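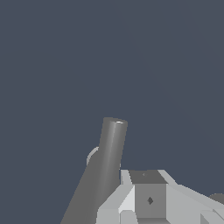

Rod Handling Cell: Questions from Staff

Which jobs move to the cell?
Loading and unloading of plain cylindrical rods at the Clenden plant. Sorting, deburring and final inspection stay manual.

Why is the work being done in simulation first?
Grip positions and approach angles are tested on a gray rod model before any program is released to the floor. The simulated view contains the rod, the gripper and a thin curved arc partly hidden behind the rod. Guards, racks and walkways are checked separately during the site walkdown.

How many rods will the cell handle?
The planned rate is 466 per shift. Manual loading currently averages 241 per operator.

Will positions be cut?
No. The 2 loading positions on each shift become cell operator positions at the same pay grade or higher. Operators clear faults, change finger plates and sign the shift log.

What training is required?
The Bresov operator course, taken during paid hours. Staff who already hold the Kasudport lockout card may skip the first module.

Can an operator stop the cell at any time?
Yes. No approval is needed, and stops are not counted against individual performance.

What happens to rods outside the standard size?
They go to the Spahić bench and are loaded by hand. Lifting limits there do not change.

When does the changeover begin?
April, on the early shift. The late shift follows once the early shift has logged more than 400 hours of operation.

Who takes questions?
Kastriot Đorđević for programs and tooling. Oddur Baldursdóttir for schedules, training and grading.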